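Teleoperation Station Inspection Checklist
Guest room mock-up, Clumano arm, bedside tasks

Site: Stosville training rooms
Room: 14
Month: February
Inspected by: Brisa Tovar
Station operator: Trinity Escobedo
Task set in use: bedside table and telephone
Checklist version: 7

Mark each item OK, ACTION or N/A. Add a comment wherever the mark is ACTION, and anywhere else that the next inspector would want to know something. Items marked STOP must be OK before anyone takes control of the arm. If a STOP item fails, hang the red tag on the operator's chair and tell the shift lead.

Section A. Before power on

A1. Emergency stop at operator desk within reach from the seated position (STOP)
OK

A2. Second emergency stop inside the room, unobstructed (STOP)
OK
Comment: Tested from the doorway and from the far side of the bed. Both reachable without crossing the arm's working area. The button had been covered by a coat at the last inspection. A hook has now been fitted in the corridor and coats are to go there.

A3. Door sign turned to "Arm live"
OK

A4. Floor clear of loose items in working area
OK

A5. Base locked and level
OK
Comment: Level checked in both directions. The floor dips slightly towards the window and the base had been packed with card. Card removed, proper shims fitted.

A6. Arm power supply lead undamaged, not under furniture
ACTION
Comment: Lead is undamaged but was trapped under the desk leg at the operator's end. Freed during inspection. Needs a floor cover where it crosses the doorway. Trinity to order.

A7. Operator has signed the current risk assessment
OK

Section B. Arm and gripper

B1. Joint covers seated, screws present
OK

B2. External cabling secured and not chafed
OK, see comment
Comment: The braided cables run on the outside of the joints on this arm, with some slack left for wrist rotation. I ran the wrist to both ends of its range and the loops did not pull tight. They do hang below the links when the arm is stretched out level. Operators should come in towards the table from above and leave room for the cable as well as for the gripper. Please add this to the briefing card.

B3. Gripper opens and closes fully under operator control (STOP)
OK

B4. Gripper closing force limited to setting for household objects (STOP)
OK
Comment: Setting checked at the desk and then with the force gauge. The reading matched.

B5. Fingertip pads clean and not split
ACTION
Comment: One pad has a small nick at the corner. Usable for now. Replace before the next long set of demonstrations, as a split pad will mark the furniture.

B6. Arm holds position when the operator lets go of the hand controller (STOP)
OK
Comment: Tried in three positions, including fully extended over the table. No sag that I could see against the wall mark.

B7. Speed limit set to demonstration mode (STOP)
OK

B8. No unusual noise or heat after warm-up
OK
Comment: Slight click from the shoulder on the first movement only. Same as last time. Noted in the machine log.

Section C. Room and furniture

The room stands in for a hotel bedroom and has to stay the same between sessions unless the task sheet calls for a change. The operators change the starting positions on purpose, from the list, and write down which one they used. Furniture that drifts on its own spoils a batch and can also put an edge where the operator isn't expecting one.

C1. Side table in marked position, stable
OK
Comment: Pushed by hand at the rim from four sides. No rocking. The raised lip round the top is the part most likely to be struck, and I checked it for splinters. None found.

C2. Telephone sits flat, handset in cradle
OK

C3. Telephone cord routed up to wall plate, clear of the front of the table
OK
Comment: The cord leaves the back of the telephone and goes up the wall. Keep it that way. If it is allowed to lie across the tabletop the gripper can pick it up along with the handset.

C4. Wall plate secure, plug fully home
OK

C5. Bed in marked position, bedding clear of the arm's path
OK
Comment: Sheet and pillow should stay on the bed side of the table. Loose fabric is the thing most likely to be dragged, and the operator may not see it from the head camera when the arm is low.

C6. Lighting as task sheet
ACTION
Comment: The task sheet says ceiling lights on and blind down. The blind was half up when I arrived. Trinity says this was left over from cleaning. Add to the start-of-day list.

C7. No breakable items within reach apart from those named in the task
OK
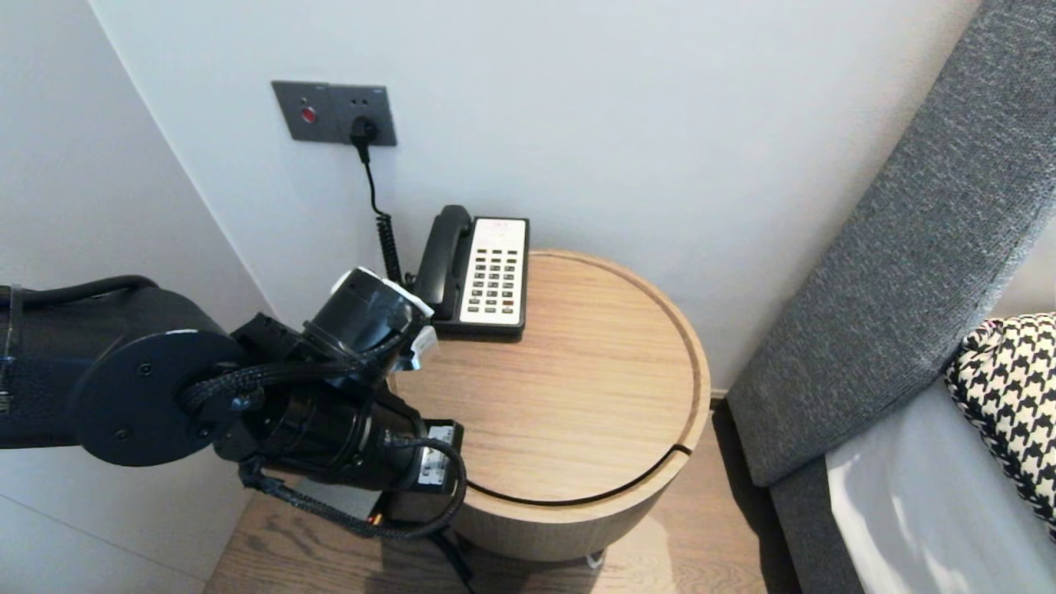

Item C3: gripper over the front edge of the table, telephone at the back by the wall.

With the table in the corner, the operator has a wall behind the telephone and another to the left. The bed takes up the right. That leaves the front and the space above as the ways in and out, and Section D was carried out with this in mind.

Section D. Remote control checks

D1. Head camera view clear and in focus at operator desk (STOP)
OK

D2. Delay between hand controller and arm within limit (STOP)
OK
Comment: Limit is 100 milliseconds. The desk display stayed under it throughout. If it goes over, the arm should pause by itself, and we tested this by unplugging the network lead. It paused.

D3. Left and right, up and down agree between controller and arm (STOP)
OK
Comment: Please do this one every time, even if the same person is going straight back on. It takes less than a minute.

D4. Virtual wall limits loaded for this room (STOP)
ACTION, then OK
Comment: The file loaded at start-up was the one for the Espinoza kitchen. The arm would have been allowed to travel further left than this room permits. Correct file loaded and limits tested at low speed against both walls. The arm stopped short each time. I want the room number shown on the start screen so that the operator has to confirm it. Until then, the operator reads the file name aloud to the second person before taking control. No demonstrations had been recorded with the wrong file. I checked the log.

D5. Table height limit set
OK
Comment: The limit stops the fingertips from being pressed into the tabletop. It does not protect the lip, which stands higher than the surface inside it. Operators should lift before pulling back.

D6. Voice link between operator and second person working
OK
Comment: Clear in both directions. Agreed words are "hold", "back" and "stop". Anyone may call them.

D7. Operator rested and within session time
OK
Comment: Trinity was on her first session of the day. Breaks are being taken and written down.

Section E. Showing by hand

Used when the operator stands beside the arm and moves it by holding the wrist. Not used in the same session as remote control unless the arm has been powered down in between.

E1. Hand-guiding mode shown on both displays before anyone touches the arm (STOP)
OK

E2. Arm feels light and even through the whole range (STOP)
OK, see comment
Comment: Slightly heavier at the elbow when reaching down to the level of the bed. Still well within what one person can hold. The payload figure should be checked, as it may still include the older gripper.

E3. Person guiding has both feet on the floor and is not leaning over the bed
ACTION
Comment: I watched two practice runs. In the second, Trinity put a knee on the mattress to reach the back of the telephone. She stopped when asked. The reach is awkward from where the base stands now. Either move the base towards the window or show the telephone task by remote control only. My preference is remote control only, until the base has been moved and checked again.

E4. Hair, sleeves and lanyards tied back
OK

E5. Fingers kept off the joints, hands on the marked grip only
OK
Comment: The tape on the grip is wearing thin. Retape.

Section F. Recording

These items are here because operators hurry when a recording fails, and hurrying has caused most of our bumps.

F1. Enough disk space for the planned set
OK
Comment: Set is 128 demonstrations. There is room for it.

F2. Recording light visible from operator's seat
OK

F3. Failed attempts kept and labelled, not repeated at speed
OK
Comment: Labels looked sensible. Two attempts were marked "handset touched lip", which is useful to know for D5. Please carry on using plain labels of this kind.

F4. Reset of the room between attempts done with arm in parked position (STOP)
ACTION
Comment: The second person was putting the handset straight while the arm was paused but still over the table. Paused is not parked. The arm must be taken back to the park position and the desk display must say "Parked" before anybody reaches in. Both people spoken to on the day. This is a repeat finding from the Grarnivow site and I would like it raised at the next shift meeting.

F5. Session sheet filled in
OK

Actions arising

A6. Floor cover for power lead at doorway. Trinity Escobedo. Before next session.
B2. Cable clearance note on briefing card. Brisa Tovar.
B5. Replace fingertip pad. Trinity Escobedo. Before the set of 128 begins.
C6. Blind added to start-of-day list. Trinity Escobedo.
D4. Room number on start screen, with operator to confirm. Software team. Read-aloud check in force until done.
E2. Check payload figure. Software team.
E3. No hand guiding on the telephone task until base is moved. In force now.
E5. Retape grip. Trinity Escobedo.
F4. Parked rule to shift meeting. Brisa Tovar.

Result: Station may be used for remote control demonstrations once A6 and B5 are closed. Hand guiding allowed for the bed and for the front half of the table only.

Operator's remarks: Agree with the above. On E3, moving the base towards the window would put it over the dip in the floor, so the shims would have to be done again. Could we try turning it on the spot first? T.E.

Inspector's reply: Yes, try that with the power off and call me to look before you lock it down. B.T.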